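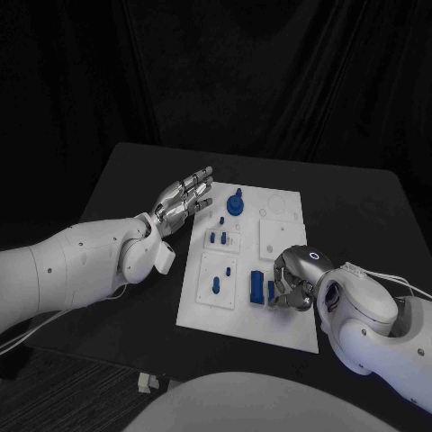 Can a robot do your chores yet? A few of them, slowly, if you set everything out first and don't mind picking up after it.

Print this article | E-mail this article

I get asked this more than anything else, mostly by my sister, who has been promised a laundry machine with arms since she was a kid and would like to know where it is. I spent eleven years fitting parts at Kneath before I started writing, so my own version of the question is a little different. I want to know when one of these things could take over a bench. Not the whole shop! Just one bench, the dull one, where you put the peg in the hole and the block in the slot and then you do it again until lunch.

People think that's the easy job. It was my first job, so I thought so too. But try it some time with thick gloves on and you'll see what I mean. You push a peg down and it catches on the rim, and your fingers feel the catch before you've had time to think about it, and you wiggle, and in it goes. A machine that has to look for that catch instead of feeling it is working with a big handicap. Your eyes are no good to you once your own hand is covering the hole. 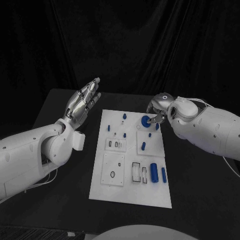
And the home is so much worse than the shop. At Kneath the trays came to me the same way every morning, parts sorted, lights on, floor swept. In my kitchen there's a drawer that only opens if you lift it a bit (I've been meaning to fix it since March). The forks are in with the takeout menus. I own 9 food containers and, as far as I can tell, lids for some other person's containers. Matching a lid to a tub is pretty much the peg-and-hole job with the instructions thrown away, and the tub is bendy on top of that.

So when a company like Florier says its home helper will be putting away dishes soon, I always want to know whose dishes, and who loaded the rack. I sat through a Pivent sales talk one Friday where the big number was 84 percent. Eighty-four percent sounds great until you picture the other sixteen as plates. I'd have been out of Kneath by the end of the week with a score like that, and rightly so.

I said more or less this in my last column, and got a pile of mail for it.

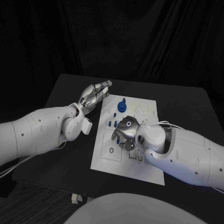
Yurii Didenko wrote that I was grading on the wrong curve. His point was that a new hire also drops things, takes months to get quick, and then leaves for a better paying shop, while a machine that learns a bench keeps it, and so does the next one you buy. He'd take slow and steady over fast and gone, he said, and he'd happily let it run all night with the door shut.

That's a fair hit, and I've chewed on it. Overnight work changes the math a lot. If I'm asleep, I don't care whether a tray takes ten minutes or an hour, as long as it's right in the morning. I'd say the same for folding towels. Where I still dig in is the "right in the morning" part, because one crooked part at two a.m. can jam everything behind it, and then somebody like me comes in at six and spends the first hour un-jamming.

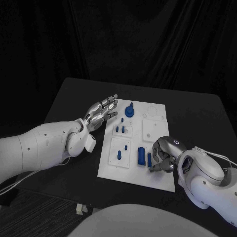

What I'd love to see is fewer promises about whole houses and more boring bench numbers. Give me the same tray 467 times, shuffle the parts each time, and tell me how often a person had to step in. Do it with worn parts too, and with a tray that's been set down crooked. If the answer is 10, I'm interested. If it's 100, call me next year.

My guess, for what it's worth, is that the shop gets there well before the kitchen does. I'd hand over my old bench without a tear. My sister can keep waiting on the laundry, and I've told her so, and she's not speaking to me until I help her with the sheets.

E-mail this article | Print this article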